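# The Steady Pair

The box from Plusent had been in the hallway since March, and my mother had been walking around it as though it were a sleeping dog. It wasn't a large box. She had put the mail on it, and then a scarf, and then a bag of library returns, and by the time I drove up to Cundside to see her it had very nearly become a piece of furniture.

"It's the grippers," she said, when I asked. "For the trial. I told you about the grippers."

She had not told me about the grippers, but my mother has a way of having long conversations with me in her head while she does the dishes, and I've learned it's kinder to nod. So I nodded, and she put the kettle on, and I sat at the kitchen table and read the booklet while the dog from next door barked at the recycling truck.

The product was called the Trumeline Steady Pair. You held one in each hand, and the fingers at the far end opened and closed when you squeezed, and the fingers had soft rubber pads on them so as not to bruise anything. That was the plain part, for people whose hands had started to let them down. The other part, which was the part the company was really proud of, was that after enough sessions the pair would start to learn your habits. It would feel you begin to reach for an orange and would finish the closing for you, gently, at the pressure an orange likes. You could rent it for 17 dollars a month, or you could join the trial and have it for nothing, provided you did your sessions and wrote a fair review at the end.

"I'm to do 60 of them," said my mother, putting down the teapot with both hands, the way she'd begun to do that winter. "Ten minutes each. You pick things up and you put them in a tray. Fruit's best, it says, because fruit's all different."

"How many have you done?"

She looked at the box in the hallway. "I've done the reading," she said.

I should say that my mother was a piano teacher. She taught in the front room on Sutcliffe Street for most of my life, and I fell asleep every evening of my childhood to somebody else's scales. When her hands began to go stiff she didn't complain about it at all, which was how I knew it was bad. She simply stopped buying things in jars. She started wearing the cardigan with the zipper. One day the piano had a cloth over it, and a fern on the cloth, and I was told it was because of the light.

We opened the box that afternoon, after a second cup of tea and a certain amount of looking for the scissors. The grippers came out in their foam, black and jointed and handsome in a serious sort of way, with bright silver screws, and my mother held one up to the window and squeezed it, and it closed with a little click. She squeezed it again. Then she chased me halfway down the hall with it, and I laughed so hard I had to hold on to the coat rack.

The first session was a disaster. She dropped a plum on the dog from next door, who had let himself in. The second was not much better. The booklet said to work at a table, but the table was too high for her shoulder, and the counter was worse, and the floor was out of the question, because getting down was one thing and getting up was a project. It was my daughter, eleven that spring and full of opinions, who said over the phone that we ought to use a bed. Beds were the right height, she said, and if you dropped something it didn't roll away under the fridge.

I thought this was silly, and my mother thought it was genius, and as usual the two of them carried the day. I had to go back to the city by then, but we fixed it that my mother would come and stay with us for the rest of the trial, and she arrived the next week with one suitcase, the grippers, and a grocery bag of mandarins held on her lap the whole way like a cat. We had the spare bed full of the laundry I'd been meaning to put away since the long weekend. I pushed it to the far corner and told myself I'd see to it after supper.

My daughter took charge. She put her own sheet on the bed, the one with the polka dots, on the grounds that it was lucky. She decided which fruit was easy and which was for experts (kiwis were for experts), and she found a tray, and lined it with books, and wrote the number of each session in pencil on the back of the booklet. The two of them shut the door so as not to be disturbed, and I'd stand in the hallway with a basket on my hip and listen.

"Slower, Nana."

"I am being slow."

"Slower than that. It wants to help, but you have to let it know what you're thinking."

"I'm thinking about my lunch."

"Well, think about the orange."

The review was due once the last session was done, and my mother fretted over it a good deal more than she'd fretted over the fruit. She'd never reviewed anything. She wrote it out longhand first, then had my daughter type it with the pictures set in where she wanted them, and I'm copying it here just as it went to Plusent, since she kept every page.

*I am asked to be fair, so I will begin with the complaints. The booklet is written in a very small print. The grips are cold first thing in the morning and I would like a cover for them, perhaps in wool. The pair is too eager with apples. It thinks it knows what I want to do with an apple, and for the first dozen tries or so it was wrong, and we had words.*

*On the other side of the ledger, it is patient. I have dropped a great many things and it has never once sighed. By the middle of the trial I could feel it waiting for me, a small hesitation before the fingers came in, the way a good pupil waits for you to lift your hand before she starts. I had forgotten that feeling and was glad to have it back. My granddaughter arranges the fruit and is very strict.*

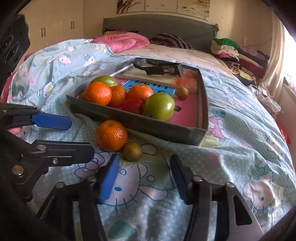
*Oranges, apples and kiwis, as recommended:*

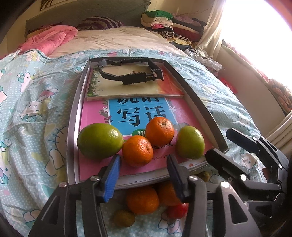

*I would recommend the Steady Pair to anyone with stiff hands and somebody to do it with. I'm not sure I would recommend it to a person on their own, and I think you should say so on the box. It is a good machine, but the first weeks are discouraging, and a machine can't bring you a sandwich. I would pay the 17 dollars. I would not pay 20.*

It came to 305 words in the first draft, which she told me with some pride, and then she took out a paragraph about the dog.

Plusent wrote back in a fortnight. It was a nice letter, with a real signature, and it said they were looking into a wool cover, and that she was welcome to keep the pair. My mother read it at the breakfast table, twice, and folded it into the booklet with the pencilled numbers, and asked whether there was any more marmalade. The jar was on the counter with its lid on tight. My daughter and I both started to get up, and then we both sat down again, and my mother went and fetched the grippers from the other room.

It took her a while. The toast went cold, and we talked loudly about the weather so as not to look – it was meant to rain, and we agreed that the garden could use it. When the lid let go she said, "There," and set it on the saucer, and passed the jar across to my daughter first.

She went home to Cundside at the end of that week. I carried her suitcase up the steps and put it down in the front room, and while she was hunting for the thermostat I noticed she'd already moved the fern. It was on the windowsill, where it had always wanted to be, and the cloth was over the back of a chair, folded in half.

"It needed the light," said my mother, and she sent me out to the car for the mandarins.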